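About Britance Ball Company

Maker and wholesaler of play balls, juggling balls and game balls
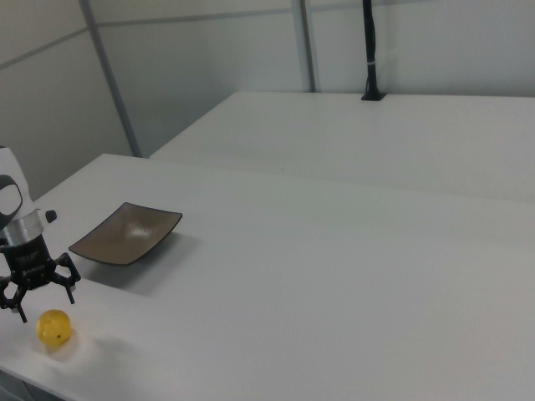

A yellow ball on the tabletop.

Britance is a small manufacturer of balls for toy stores, schools and game makers. We started as a two-person repair shop for pinball and bowling equipment in Skulness, and began casting our own balls when a supplier closed and customers still needed parts. Casting is now all we do.

The catalog lists 341 items. Most are sold by the carton to stores and distributors. Schools and recreation departments can order directly from us at the same prices, with a minimum of 20 pieces per size and color. Mixed cartons are available in the smaller sizes only.

What we make

Our largest line is solid and translucent play balls. We also make juggling balls in matched sets of 3, croquet and table game balls, and replacement balls for older games that are no longer in production. If you have a game with a missing ball, send us the diameter and, if you can, one of the remaining balls. We will return it with your order.

Custom colors take longer than stock colors. Please send a printed color sample, as colors on a computer screen are not reliable.

Where we work

The office and casting room are on the ground floor of the old Melis cannery building. Finishing and packing are upstairs. We bought the Liteck line of juggling equipment when its owners retired, and those products are still sold under the Liteck name with the same part numbers.

We do not have a retail store. Orders may be picked up at the loading door on the north side of the building if you call first. The casting room is closed for the last week of December for cleaning and mold repair, but the office answers the phone and stock orders still ship.

Ordering and returns

New wholesale accounts need a resale certificate and a completed account form. Unused stock items may be returned within 2 months of the invoice date. Custom colors cannot be returned unless the fault is ours.

Page last updated March 16, 2006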